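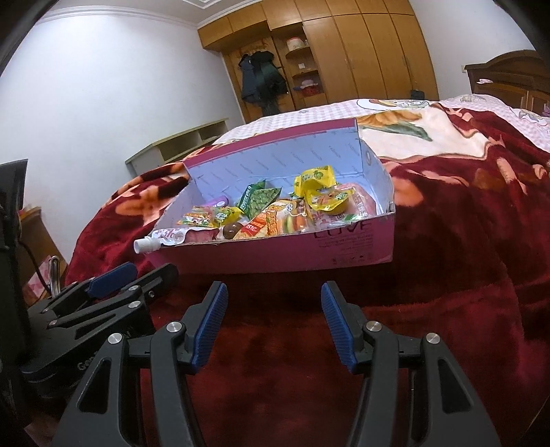
Snack box task, both grippers near the box.

Numbers from the Notska runs are in. With 400 demos the policy picked the right packet in most trials. With 50 it mostly shoved things against the wall of the box.
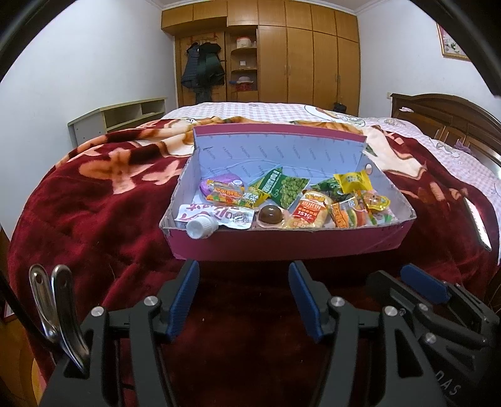 Posted by Taston to notent-list, July 25, 2026

> Does the May result hold on soft packaging,
> or only on the rigid set from Price?

It holds, but less well. Pouches are the worst class - the fingers close and the film slides. We trained 3 seeds on all 1,775 clips and the gap stayed.

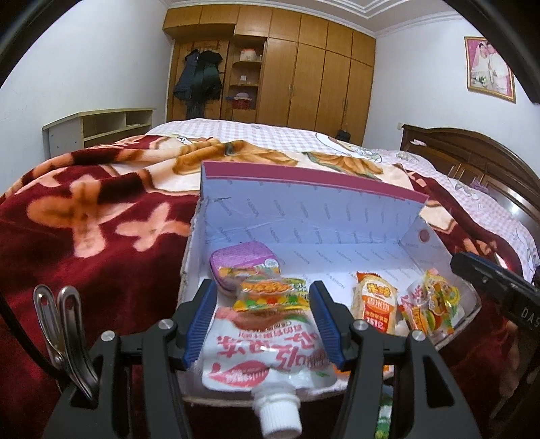 Fingers open around the spouted pouch.

Logs go up once the labels are checked.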